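LÉEME – Conjunto Mallbridge de bolsas y mochilas de tela

Versión 4. Mantenimiento: Samah Abdelaziz y Niloufar Ghorbani.

Qué contiene

Fotografías de bolsas, mochilas y fundas de tela durante tareas corrientes: abrir, cerrar, meter cosas, sacarlas, doblar. Junto a cada foto hay una línea de anotación con el tipo de bolsa, el estado de la abertura y el material del interior cuando se ve. La carpeta principal reúne 200 piezas distintas. Digo piezas, no fotos, porque en la versión anterior las dos cosas se confundían y más de un lector sacó la cuenta equivocada.

Qué no contiene

No hay pesos, ni temperaturas, ni pruebas de aislamiento. Lo subrayo porque en agosto recibimos varios mensajes que daban por hecho que una bolsa anotada como «térmica» había sido probada con hielo dentro. No lo fue. La etiqueta se pone a ojo, por el aspecto del forro, y un forro plateado y brillante dice bastante poco sobre cuántas horas aguanta frío un yogur. El catálogo de Fahmy llama térmica a casi cualquier cosa con papel metalizado; el de Dasari es algo más prudente, aunque tampoco explica su criterio. Nosotros no hemos encontrado uno mejor y preferimos decirlo.

Estructura de carpetas

piezas/ – una subcarpeta por bolsa
anotaciones/ – un archivo de texto por subcarpeta
dudosos/ – piezas sin acuerdo entre anotadores
notas/ – comentarios sueltos, sin revisar

Campos de la anotación

tipo: bolsa, mochila, funda, otro, no se sabe
abertura: abierta, cerrada, parcial
cierre: cremallera, velcro, cordón, botón, ninguno visible
forro: tela, metalizado, plástico, no visible
correas: sí, no, no visible
comentario: texto libre

El campo «tipo» es el que menos confianza merece. De cerca, una mochila y una bolsa con dos asas se parecen demasiado, y hay anotadores que escriben «mochila» en cuanto ven una cinta ancha. Si su trabajo depende de esa distinción, revise a mano. El campo «forro» sale mejor parado, sobre todo con los metalizados, que arrugan de una manera difícil de confundir.

Sobre el valor «parcial»

Se discutió durante semanas y sigue sin convencerme. Según la guía, una abertura es parcial cuando los dos bordes están separados en un tramo y juntos, o casi, en otro. Suena claro. En la práctica, la tela blanda se abre sola en cuanto alguien mueve la bolsa, y una cremallera corrida hasta la mitad puede parecer abierta del todo si se mira por el lado bueno. Siete piezas cambiaron de valor entre la versión 3 y la 4 sin que se tocara una sola foto. Únicamente cambió quien miraba.

Zewditu Bogale propuso sustituir las tres opciones por una medida de la separación. La idea es razonable, pero exigiría una referencia de tamaño en todas las fotos y no la tenemos.

Cómo se anotó

Dos personas por pieza, por separado. Si coinciden, se acepta; si no, decide una tercera. El acuerdo entre dos personas suele presentarse como prueba de calidad – yo no lo haría. Las dos habían leído la misma guía y probablemente se equivocan en lo mismo, en especial con los colores oscuros, donde un azul marino pasa por negro según la pantalla.

Limitaciones conocidas

Predominan las bolsas de tela lisa; apenas hay estampados.
Los extremos de las correas se anotan solo en el comentario, y no siempre.
Las piezas procedentes de Sullbridge llegaron sin fecha de compra. No use el conjunto para estudiar desgaste.
Nueve subcarpetas tienen el comentario vacío. Se rellenarán, o eso se dijo también en la versión 3.

Usos desaconsejados

Elegir qué nevera portátil comprar. Comparar fabricantes. Cualquier afirmación sobre conservación de alimentos.

Pieza de muestra

tipo: mochila (con dudas)
abertura: parcial
cierre: cremallera, cinta blanca
forro: metalizado, arrugado
correas: sí, gris claro
comentario: azul marino; la punta de una correa, algo deshilachada. Probablemente térmica, con la reserva ya indicada.
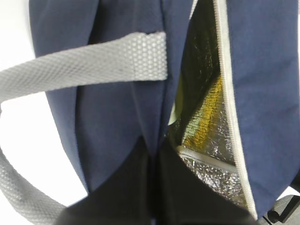 Iman Ramadan: Yo quitaría «térmica» hasta de los comentarios. Mientras la palabra siga escrita en alguna parte, alguien la va a copiar en una tabla sin la reserva, y dentro de un año nos la citarán como dato medido. «Forro metalizado» ya dice todo lo que sabemos.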